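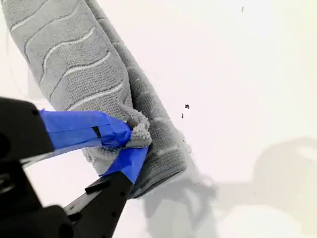

Skidau has released the first results from its towel-folding work at the Gilholm test room, covering a set of demonstrations recorded by remote control over the past five months. The company reported 705 usable demonstrations to 9 February 2021, short of the 2,000 it set as its target when recording began in September.

The work uses two-armed teleoperation. An operator moves a pair of leader arms by hand, and a matching pair of follower arms at the table copies the joint positions. Gripper opening is controlled by a trigger on each leader arm. Joint angles, gripper position and camera images are logged together and stored as a single episode, which ends when the operator presses a foot pedal. Episodes in which the cloth leaves the table or an arm faults are discarded at the end of the shift.

Lykkegaard, which supplied the leader arms, has also provided a second method for comparison. In this mode the motors on the follower arms are set to gravity compensation and the operator guides them directly, with one hand on each wrist. Skidau said hand guiding gave smoother paths on long moves across the table but poorer results at the moment of grasping. Operators tended to press the fingers into the surface, and their hands and sleeves appeared in the camera images, so much of that footage could not be used for training. All but a few of the retained episodes were recorded by remote control.

Cloth remains a difficult material for either method. A towel has no fixed shape, and the same corner can present as a flat edge, a rolled hem or a bunch of loose fibre depending on how it was last put down. The report separates the task into four stages: locating a graspable edge, pinching it, lifting and drawing the cloth flat, and folding. Pinching accounted for the largest share of failed attempts. The most common fault was closing on the upper layer only when two layers were wanted, followed by closing on nothing at all. 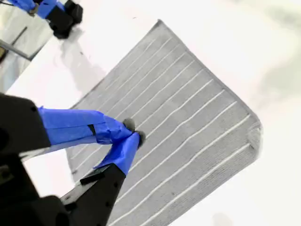 Operators work without force feedback and must judge contact by eye. According to the report, new operators usually closed the grippers too early, with the tips still above the fabric. After 15 hours of practice most were able to complete a fold without regrasping. Skidau has since changed its instructions so that the operator pauses briefly before closing, which lengthened each episode slightly but made the grasp point easier to identify in the logged data.

Light-coloured tables and grey cloth were kept as the standard arrangement for this round. The report notes that shadows from the arms were a larger source of error in edge detection than the colour of the cloth itself, and recommends a second overhead light for the next round. It also recommends cleaning the table between episodes, as lint was at times marked as part of the towel by the segmentation software.

A policy trained on the 705 demonstrations was run 20 times from starting positions not used in recording. It completed the pinch in most of the runs but finished the full fold in fewer than half. Failures in the later stages were mainly caused by the two arms moving out of step while the cloth was under tension. Skidau described the result as in line with its expectations for the amount of data collected and said it would not publish a success rate until the full set had been recorded.

Labelling of the episodes is being carried out with Flalent, a software package that splits each recording into stages from the gripper signal. Stage boundaries are then checked by a person. Skidau said the automatic boundaries were reliable for opening and closing events and less so for the transition from drawing flat to folding, where there is no change in the gripper signal to go by.

Recording at Gilholm will continue with the same arms and control software. The next round will add smaller cloths and a crumpled starting position, and operators will be asked to record recoveries from a dropped corner, which until now have been discarded. Hand guiding will be kept for setting the start and rest positions of the arms.

The joint logs and labelling guide are available from Skidau on request. Camera images are not included in this release.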